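Pesquisar no fórum
Digite sua busca Busca avançada Ir

Caixinha de miudezas do quarto – esvaziar tudo ou ir tirando aos poucos?

maelle_melnyk
gente me ajudem. quarto dividido com a minha irmã, duas camas, uma escrivaninha só, e as miudezas se reproduzem. Comprei aquela caixa organizadora da Dondden, 6 divisórias, e não cabe nada direito. Devolvo? Alguém usa?

volkan_a
Devolve. Divisória fixa só serve pra parafuso. Caixa de presente com tampa faz o mesmo e é de graça.

padma.nair
discordo do volkan. Sem divisória vira sopa. Em uma semana tá tudo enrolado no carregador

volkan_a
vira sopa se vc enfia 30 coisas que não usa. O problema não é a caixa

maelle_melnyk
tá mas como eu escolho o que fica?? tudo parece útil quando tá na mão

oceane.l
Maelle, faz em cima da cama. Sério. Vira tudo na colcha e olha. Na mesa não dá, sempre tem teclado e monitor no caminho e vc acaba empurrando as coisas pro lado. Cama é grande e de noite vc é obrigada a terminar pra dormir rs

padma.nair
na cama some coisa pequena no meio da coberta, perdi um brinco assim em agosto. Eu ponho uma toalha lisa embaixo. Ou bandeja

oceane.l
toalha boa ideia, mas brinco eu nem misturo, vai pra outro lugar

volkan_a
Bandeja, toalha, caixa com divisória... daqui a pouco precisa de um armário pra guardar as coisas de arrumar

padma.nair
ninguém falou em comprar nada volkan, toalha todo mundo tem

maelle_melnyk
kkkk parem. Vou de cama. A colcha da minha irmã é rosa choque, acho que enxergo tudo. Mais alguém faz assim? queria ver um exemplo de verdade, não foto de loja

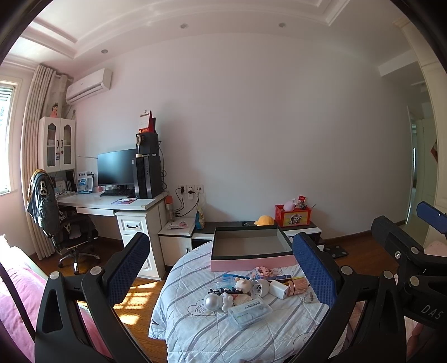 Enviado por Mélanie Hiebert – sexta-feira, 3 de dezembro de 2021

eu faço assim, caixa aberta e vazia em cima da colcha, as coisas todas na frente dela. Ursinho branco, presilha, fio dental de haste, cotonete, bloco do carregador, necessaire rosa estampada. Aí separo por uso e não por tamanho: banheiro, cabelo, eletrônico, enfeite. Banheiro sai do quarto na hora. Carregador vai pra perto da tomada, do lado da escrivaninha. O que sobra volta pra caixa – no meu caso quase só presilha e bobagem. Demora 25 minutos, com música

padma.nair
cotonete no quarto eu deixo, uso pra maquiagem. mas a separação por uso tá certa, mudei de ideia sobre as divisórias

oceane.l
o ursinho fica onde? eu nunca sei o que fazer com enfeite pequeno, na prateleira só junta pó

Mélanie Hiebert
prateleira mesmo. Pó tem em tudo. Se encher muito eu troco, guardo um e ponho outro

volkan_a
caixa com tampa, sem divisória. Só comentando.

padma.nair
uma saquinho plástico transparente pros grampos e pronto, aí sim. Sem isso não

maelle_melnyk
ok fiz metade. a caixa da Dondden vai voltar pra loja, achei uma de sapato que dá. Minha irmã reclamou que ocupei a cama dela tbm. Falta a gaveta, que medo, depois eu posto

Tópicos relacionados
Gaveta de cabos: vale etiquetar?
Quarto dividido, uma escrivaninha pra duas – como fazem?
Gaveteiro Holzer emperrando, alguém resolveu?
Onde guardar coberta no verão
Desapego: o que vcs jogaram fora esse mês (307 respostas)
Cesto Karcombe P ou M?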